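Wednesday, July 8, 2020

Nerkstead's play kitchens get a lending shelf, and a price list to go with it

Families in Nerkstead will be able to borrow boxes of toy food and tableware from September, under a scheme run by the Skesen toy library and paid for, for the first year at least, by the kitchenware shop Flerkier.

The idea is simple enough. A household pays a joining fee, picks a box, keeps it for 3 weeks and brings it back with everything still inside. Each box is built round a meal and holds a mix of pretend food and ordinary things for the table, so that children can lay places, serve up and clear away. Skesen says this is how children learn to share, to name what they eat and to tidy up after themselves. That is a lot to ask of a slice of orange.

The library has 1,001 pieces ready to go out and says 362 households have put their names down. It has not said how many of those names came from the free taster mornings, where visitors were asked to sign a sheet on the way in. Signing a sheet costs nothing. Joining will, and the fee has been left off both the leaflet and the poster in the window. When we asked, we were told it would be "in line with similar schemes", but there are no similar schemes in Nerkstead for it to be in line with.

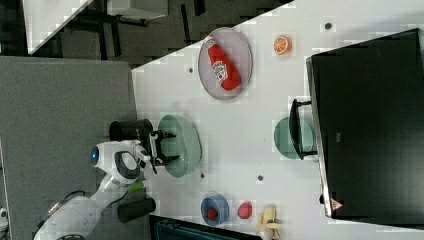 Bowl, plate, ketchup bottle and toy orange slice: tableware and play food on a white tabletop.

Flerkier has put in £1,806. The shop's name will appear on the lid of every box, and borrowers will find a discount card inside. A cynic might say the money buys a year of advertising in the homes of people with small children, and the shop does not seem very keen to argue. It told us it was "proud to be part of mealtimes, real and pretend".

There is also the matter of what happens when bits go missing, as anyone who has ever owned a toy tea set will expect them to. Under the draft rules a lost piece must be replaced "like for like" or paid for. The rules do not say who decides what a plastic vegetable is worth. Bowls and plates are easy to find again in any shop. A particular bit of pretend fruit, bought as part of a set, may not be, and we would like to see that written down before parents are asked to sign.

Cleaning is dealt with in a single line. Boxes will be washed "between borrowers as needed". Given the year we are all having, we asked who would judge the need. Skesen said every piece would be wiped down on return and that the wording would be looked at again.

Parents at the Boonyarit nursery, where some of the boxes were first tried, were kinder than we are. Several said their children had played longer with the bowls and plates than with anything else in the room, and one had gone home and turned out her own cupboards to do the same thing for free — which is perhaps the best advice to come out of the whole business so far.

Sign-up forms are at the Skesen counter and at the Flerkier till. The full rules, with the fee, are promised before the first boxes go out.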